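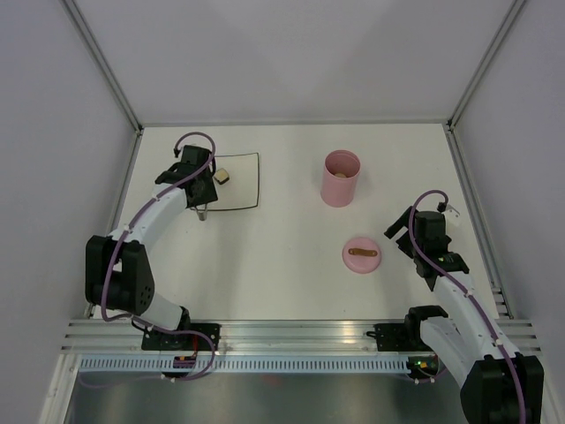
Figure 6-1. Two-arm cell with the square mat, cube, open container and lid.

6 Comparing grippers on the two-arm cell

Section revised 10/1/24. Replaces the section issued with controller software before the November update of the previous year.

6.1 Purpose

Use this procedure to compare the Fonia and Brirholm grippers in a Werkano two-arm cell driven by a Partanen controller. The same objects, motions and speed are used for both grippers. Results taken with different arm speeds, or with worn finger pads on one gripper and new pads on the other, must not be entered in the same table.

The procedure covers three tasks:

Task A – pick the cube from the mat and release it into the open container.
Task B – lift the lid by its strap and place it on the container.
Task C – hold the container with one gripper while the other removes the lid.

Tasks A and B use one arm at a time. Task C uses both arms and must only be run when A and B have been completed without a stop.

6.2 Before you start

The arms must be calibrated as described in section 4. If either arm has been unbolted from the front rail since the last calibration, repeat section 4 in full. A quick check of the home position is not enough.

Read through the fault codes in section 9. Codes in the E group need a person at the cell to clear them and cannot be reset from the run screen.

CAUTION. Keep hands out of the enclosure whenever the arms are powered. The shoulder joints can move without warning when a program is loaded, even before Run is pressed.

CAUTION. Do not change a gripper with the wrist connector live. Fitting a connector under power can damage the wrist board and will void the gripper warranty.

6.3 Cable check

1. Switch off the arm supply at the controller and wait for the screen to show ARMS OFF.

2. Follow the purple cable on each arm from the gripper to the base. It should leave the gripper in a free arc and then lie along the white links, held by the clips.

3. Move the wrist by hand through its full turn in both directions. The arc must not pull straight at either end of the turn.

4. If it does pull straight, open the clip nearest the wrist, feed a little cable upwards and close the clip again. Do not take slack from the elbow.

5. Check that the loose cable at the base cannot reach the elbow joint when the arm is folded back.

6. Repeat for the other arm.

Note: The Brirholm connector is longer than the Fonia connector and needs a larger arc. Set the cable for the Brirholm gripper and leave it at that setting for both. Resetting the cable between grippers changes the drag on the wrist and will show up in the placing results.

6.4 Fitting the gripper under test

1. With the arm supply off, support the gripper from below and remove the wrist screws.

2. Draw the gripper straight off the wrist. Unplug the cable by the connector body.

3. Wipe the wrist face with a dry cloth. Look for grit in the locating holes.

4. Offer up the new gripper, connect the cable, and start all the screws by hand before tightening any of them. Tighten in a diagonal order.

5. Switch on the arm supply.

6. On the controller, open Tools, then Gripper, and choose the matching profile. The profile name must be confirmed separately for the left and right arm.

7. Press Home Fingers. The fingers close, open fully and stop.

8. Read the width shown on the screen and write it on the record sheet.

If the fingers stop part way, the wrong profile has been chosen. Press Cancel, pick the right profile and home again. Do not force the fingers open by hand; both makes use a drive that cannot be turned from the output side.

Note: The controller keeps the last finger offset when a profile is changed. Set the offset to zero after every gripper change, or the second gripper in the comparison will be run with the correction meant for the first. This is the most common cause of a failed comparison reported to support.

6.5 Laying out the objects

Use the layout in Figure 6-1 for the first run of each task.

1. Lay the mat flat on the tabletop, left of the centre. Smooth out any lifted corners.

2. Place the cube on the upper left part of the mat, inside the black border, with one face square to the border.

3. Stand the container on the table, to the right of the mat, with its open end up.

4. Lay the lid flat on the table, strap side up, nearer the front rail than the container and slightly to its right.

5. Close the layout dialog by pressing Accept Layout. The controller stores the positions under the run number.

For Task A the container should be empty at the start of a scored run. During setting up it may be left with an object in it; this makes it easier to judge from the camera view whether the bottom of the container can be seen clearly. Remove the object before pressing Accept Layout.

The camera must not be moved after this point. If it is knocked, stop the run, discard it and repeat the camera check in section 5.

6.6 Speed and force settings

Set the following on the Motion page. The values are the same for both grippers.

Travel speed: 200 mm/s
Approach height above the tabletop: 269 mm
Approach path: straight down
Settle time: default
Finger closing speed: low

Grip force is set for each gripper in turn, by the method below.

1. Start at the lowest force the profile allows.

2. Pick the cube, lift it to the approach height, and hold.

3. If the cube slips, lower the arm, release, raise the force by one step and repeat.

4. When the cube holds, raise the force by one further step. Record this as the working force.

5. Repeat the method with the lid strap. Record the value separately.

CAUTION. Do not use the strap force on the container. The wall of the container can be pushed out of shape and the gripper will then report a false width.

The step size differs between makes. A Fonia step is finer than a Brirholm step, so the working forces will seldom match. No correction is needed. The comparison is made at each gripper's own working force.

6.7 Running Task A

1. Choose Compare, then Task A, then the arm to be used. The left arm is the usual choice for this layout.

2. Press Run. The arm moves to the approach height over the cube and waits.

3. Check that the fingers are on either side of the cube and that neither finger is over the mat border. If not, press Nudge and correct the position.

4. Press Continue. The arm lowers, closes, lifts, travels to the container and releases.

5. When the arm has returned home and the screen shows ARMS OFF, take the cube out of the container and put it back on the mat.

6. Mark the cycle as Good, Slip, Miss or Stop on the record sheet.

A cycle counts as Good only when the cube comes to rest inside the container. A cube that touches the rim and falls in is still Good, but tick the Rim box as well.

6.8 Running Task B

1. Choose Task B and the right arm.

2. Press Run and wait for the arm to stop over the lid.

3. Turn the wrist on the Nudge page until the fingers will close across the strap and not along it.

4. Press Continue. Watch the strap as the arm lifts. If one end comes away from the lid, press Stop and replace the lid.

5. The arm lowers the lid on to the container and releases. The lid need not be pushed home for the cycle to count.

Note: Fonia fingers have a narrow tip and can get under a flat strap. Brirholm fingers are broader and may need the strap to be raised a little by hand beforehand. If the strap is raised for one gripper it must be raised for the other.

6.9 Running Task C

Fit the same make of gripper to both arms. Mixed pairs are possible but the controller will apply the lower of the two closing speeds to both, and the results are of little use in a comparison.

Start with the lid on the container. The left arm holds the container below the rim; the right arm takes the strap and lifts. The screen shows the distance between the wrists throughout. If this figure turns amber, press Stop and move the container towards the middle of the table.

6.10 Endurance run

The endurance run is optional. It repeats the closing and opening movement on the cube for 1,000 cycles with the arm stationary, and logs the finger width at each closing. Leave the gripper unpowered for 72 hours afterwards, then home the fingers again and compare the width with the figure recorded in 6.4. A change in the open width points to pad wear or a loose finger screw.

6.11 Recording results

Enter both grippers on one sheet, with the run numbers, working forces, profile names and pad condition. Export the log from the controller with Compare, Export, and attach it. Sheets without a log are not accepted for the shared results table. Send completed sheets to Alfredo Dizon, cell support, with the serial number of the Partanen controller in the subject line.

6.12 Faults during a comparison

Gripper does not respond after a change: check the wrist connector with the arm supply off, then confirm the profile for that arm.

Fingers close but width reads zero: home the fingers. If the reading stays at zero, swap the gripper to the other arm. If the fault follows the gripper, return it.

Cube found off centre on every cycle: check the finger offset, then the mat position, then the calibration.

Arm stops above the lid with code E4: the wrist turn is outside its range. Turn the lid by hand and press Accept Layout again.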